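Dicas para quem divide a banca com o robô

Última atualização: 10 de outubro de 2025

Aqui na Alham a reposição de legumes mudou em maio. Quem carregava cesto agora confere, arruma e atende. Umas dicas rapidas do turno:

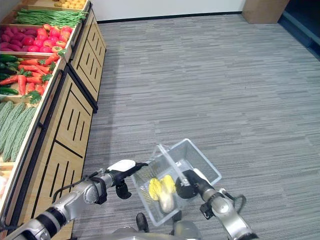
- Corredor livre. Caixote, carrinho, pano molhado, tudo fora antes de ligar.
- Cesto pela borda, sempre. E sem encher até em cima, senão amassa o de baixo.
- Tomate longe da cenoura. Mole com mole, duro com duro.
- Não tirar nada do cesto com o braço mexendo. Parou, aí sim.
- Dedos da garra: pano úmido no fim do turno, 5 minutos.

Costas agradecem. Mas a tarde ficou mais parada e 2 colegas foram pro caixa, um gostou, o outro nem tanto. O Chun-yin Yang pediu rodízio a cada 14 dias, pra ninguem ficar só olhando máquina. Por enquanto vai indo.

Ah, e anotem as falhas no caderno, com hora!!

23 compartilhamentos · 2 comentários

Veja também
Como tirar cheiro de cesto plástico
Etiqueta que não descola na umidade
Escala de turno sem briga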